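Kitchen episodes, counted one at a time
Interview
11/07/2025

The data collection group at Clastutness works on a single counter for most of the year. Its output is a set of teleoperated demonstrations used to train manipulation policies, and its current release, Sultholm, holds 3,421 accepted episodes. Hüsnü Dağdelen has run the collection side since April. Duygu Ağca maintains the filtering and labeling tools. They were interviewed together, and the text below has been shortened.

The first subject was what counts as an episode. Dağdelen defines it by its end state. "The operator reads a task line, does the task, and releases the object. Recording stops when the gripper is clear of the object and the arm has returned to a neutral pose. If the operator stops short of that, the file goes to a separate folder and we decide later whether it has any use."

Task lines are kept short and are written before the session. A typical one names an object, an action and a target, such as moving a mug to a board or a piece of toy fruit to a plate. Operators do not write their own. Ağca said the group allowed that in the first month and ended up with nine wordings for the same motion. "Variation in language is useful, but we want to add it on purpose. We add paraphrases afterward, from a list, and we record which paraphrase was used. If it comes in by accident you can't separate it from operator style."

Each session runs 80 episodes on one arrangement of the counter. The arrangement is then changed. Some objects stay where they were, others trade places, and a few are swapped for items of the same class. Dağdelen is strict about clutter. A counter with only the target object on it produces a policy that fails as soon as a second object is added, and he considers this the most common fault in small datasets he has been sent.

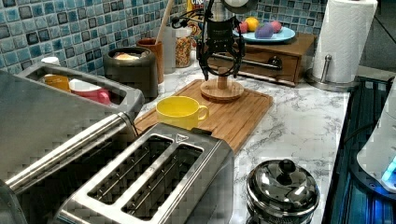
Gripper above the cutting board, with the yellow mug and the base of the mug tree on the board.

Reflective objects get their own discussion in the group's notes. Polished steel changes appearance with every shift of the arm, and early policies treated moving reflections as moving objects. Asked whether the simple answer would be to remove such items, Dağdelen said no. "A kitchen has a toaster in it. It has lids. We keep them in and we vary the lighting between sessions, never inside one. Inside a session the lighting is fixed, so that if the reflection moves it is the arm that moved it."

Toy produce is used in place of real produce for most tasks. Real fruit bruises and changes weight over a week. The group ran one comparison with real apples and found that the grasp widths transferred well enough but the closing force did not. Episodes with toy items carry a tag for this, and the tag is meant to be used. Ağca has seen outside users ignore it and then report that the policy crushed a plum.

The conversation moved to operators. There are four, working in shifts of two hours with a break in the middle. New operators record 30 practice episodes that are never released. Dağdelen watches all of them.

"Speed is the thing I look at last," he said. "First I look at hesitation. A new operator lowers the gripper, stops just above the object, corrects, stops, corrects again. The learner copies the stops. It doesn't know that a stop was doubt. You get a policy that pauses above everything."

His remedy is practice on one object until the approach is a single motion. Corrections are permitted after contact but are marked. The group does keep a quantity of deliberate recoveries, in which the operator begins from a poor grasp and fixes it. There are 400 of these in Sultholm. They are stored under a separate label, and the start of each is set up by hand so that the poor grasp is not itself part of the demonstration.

Ağca gave the other half of the argument. Her filters can find a pause, a dropped object or a gripper that closed on air, from the joint and finger signals alone. They cannot find a grasp that held but was badly chosen. A round wooden part held by its narrow section may survive the lift and then turn in the fingers during placement. Those cases are graded by a person, on a scale with three steps, and two people grade each one. Where they disagree, the lower grade is kept.

She would like the scale to be finer. Dağdelen would not. He said that with five steps the graders spent their time on the difference between three and four, and the agreement between them fell. They have not settled it, and the release notes describe both positions.

Rejection rates were the next question. Ağca preferred to talk about causes. The largest is timing, where the camera stream and the joint stream drift apart by more than the limit. The second is occlusion, in which the arm itself hides the object from every view at the moment of contact. Occlusion has come down with the wrist view added, though the wrist view brings a cable problem of its own. A slack cable that swings through the image is a strong visual signal with no meaning, and a tight one limits the wrist rotation. The present routing is a compromise and is checked before each session.
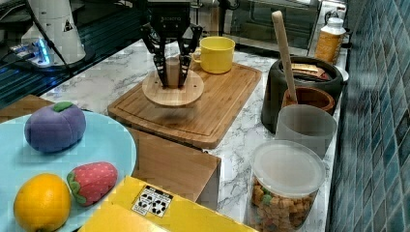

Preben Zoëga disagrees with the group on where such grasps should start, and wrote after reading a draft of this interview that a fixed neutral pose teaches the learner one approach path and very little about the object. He would randomize the start of every episode, accept the longer sessions, and drop the return motion from the recording altogether.

Dağdelen had seen the note before we spoke a second time. He agrees with part of it. Start poses in the next release, named Karakaya, will be drawn from a volume above the counter, with a lower bound to keep the fingers clear of tall objects. The return motion stays. "Without it the policy finishes the task and has no idea it is finished. It hovers. We tried a stop signal and it fired early on the placing tasks, when the object touched the surface and the fingers were still closed."

Karakaya will also change how the splits are made. In Sultholm, the held-out episodes come from the same arrangements as the training episodes. Ağca considers this the weakest point of the release and said so in its documentation. The new split holds out entire arrangements, and for some tasks entire objects. Scores will drop. She expects to get mail about it.

Files are stored in the Vuseo format, one directory per session, with the task lines in plain text beside the signals. Rejected episodes are kept for a year with the cause of rejection attached. Requests for them have come mostly from people working on failure detection, and Ağca answers those herself. The label list is due to be frozen before the first Karakaya session, and two of the placing labels are still open.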